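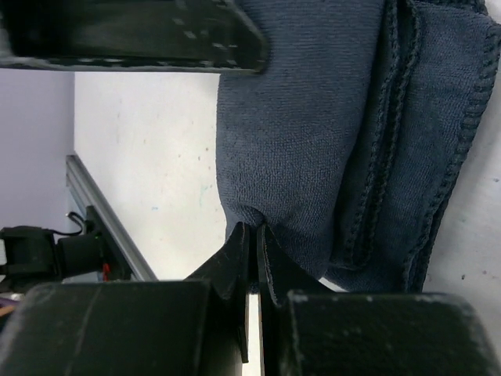

Le placard à linge, épisode deux

Bon, j'avais promis une suite après la galerie sur les draps-housses (merci pour vos messages, je ne pensais pas que le pliage d'un élastique pouvait déchaîner autant de passions !) et la voilà, avec tout le retard qu'on me connaît. Cette fois je m'attaque aux serviettes en microfibre, celles que j'ai longtemps regardées de haut parce que pour moi une vraie serviette c'était du coton, lourd, un peu rêche, séché dehors. J'ai changé d'avis en août, pendant deux semaines de location à Ninh avec une machine à laver grande comme une boîte à chaussures.

La microfibre bleu-gris

Quelque part entre l'ardoise et le jean délavé, avec un côté un peu grisé qui me plaît énormément. J'aime ce bleu parce qu'il va avec tout, même avec le carrelage vert de la salle de bains, et ce n'était pas gagné.
La matière est toute duveteuse, façon éponge très fine. Le bord, lui, est bien épais, roulé, avec des petits points en biais tout du long. C'est ce que je regarde en premier maintenant quand j'achète : un ourlet maigrichon, je repose.
Et puis ces plis ! Deux épaisseurs l'une sur l'autre, l'ombre qui se glisse entre les deux... je pourrais regarder ça pendant des heures (oui, j'ai des loisirs simples).

Voilà pour la vedette du jour. Le reste de la série arrive quand j'aurai trié mes cartes mémoire, mais comme vous êtes plusieurs à m'avoir demandé comment je range tout ça, je vous mets déjà mes notes.

Pour plier, je fais en trois dans la longueur, puis en deux, puis encore en deux. Le bord roulé va vers l'intérieur, sinon la pile penche toujours du même côté et finit par s'écrouler un matin à sept heures quand on a les mains pleines de savon. Pour les petites, je les roule, tout bêtement, et je les mets debout dans un panier.

Côté lavage, 30 degrés, très peu de lessive et surtout pas d'adoucissant. J'en ai mis pendant des mois sur mes premières, elles glissaient sur la peau sans rien absorber et j'accusais la marque, la pauvre. Je ne les lave plus avec le coton non plus, elles ramassent toutes les peluches de la machine et après on y passe la soirée avec un rouleau adhésif.

Pour le séchage, un fil à l'ombre et c'est plié (si j'ose dire). Le sèche-linge, j'évite, même au programme doux, j'ai eu une série toute raplapla après un été de paresse.

Les marques, puisqu'on me le demande à chaque fois : j'ai eu des Tusska, très moelleuses mais un peu petites à mon goût, et des Udton, plus fines, parfaites pour le sac de piscine. Mes préférées restent les Hukach pour la taille, 700 sur 1400 millimètres d'après l'étiquette (qui donne des millimètres pour une serviette de bain, franchement ?). Aucune n'a bougé de couleur pour l'instant, je vous redirai ça après l'hiver.

L'étagère du haut, c'est pour les draps de bain, celle du milieu pour les serviettes de toilette, et en bas les vieilles, celles qui servent aux chaussures boueuses et aux fuites sous l'évier. J'ai essayé le rangement par couleur comme on en voit partout, ça a tenu trois jours. Par taille, ça tient depuis le printemps, alors je n'y touche plus.

Ah, et pour l'odeur de renfermé : un savon de Marseille entamé posé au fond du placard, sans son papier. Ma grand-mère mettait de la lavande dans des petits sachets cousus main et c'était bien plus joli, mais je couds comme un pied et la lavande me fait éternuer.

Si vous avez une technique pour les gants de toilette je suis preneuse, les miens vivent en vrac dans une boîte à biscuits et je ne retrouve jamais deux fois le même. Les commentaires sont ouverts, et la prochaine galerie sera sur les torchons, les rayés d'abord, ensuite ceux en lin que j'ai rapportés de vacances et que je n'ose toujours pas utiliser.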